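Lotari story dump, readme

Dialogue and mission text from Lotari, the school rivalry fighter by Kunico. Typed out from the English release, checked once against the in-game gallery. Not official, no audio in here.

What's in it

397 story scenes, one text file per scene. 9 chapters for the Helmy Academy route, 9 for the Vikent route, so 18 folders total. File names go route, chapter, scene. The prologue is shared and sits in helmy chapter 1, sorry, didnt want a folder for one scene.

Each line is speaker, tab, text. Narration has a dash for the speaker. Choices get their own line starting with a plus sign.
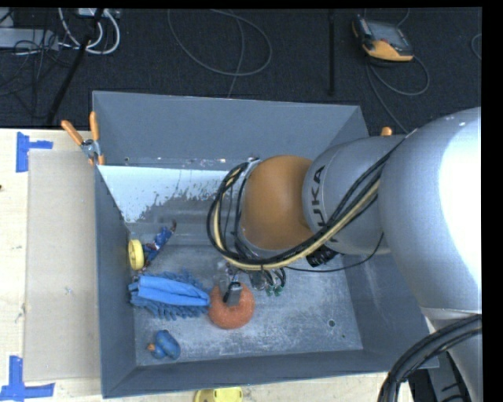

KUKA arm and gripper over the gray bin, dish brush on the bin floor.

Known problems

- Vikent chapter 6: two scenes swapped, the rooftop fight should come after the letter
- Honorifics are a mess. Game itself isn't consistant, left as is
- 10 scenes from the summer event are missing, need a save that has them
- Victory quotes not included, only story text
- Some ellipses are three dots, some are the single character. Search for both
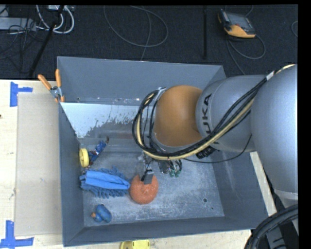

Gripper finger on the orange-red sponge ball.

Changes

September: fixed the tabs in all Helmy files, readded the final boss dialog, renamed the bath house scene so it sorts right. Older zips have broken line endings, get the new one.

Use

Fine for wikis, fan translations, word counts, whatever. Script belongs to Kunico, so no selling it. If you fix a typo send the file name and line number please, not a screenshot.

To do: side missions, item descriptions, the Vikent teacher's diary pages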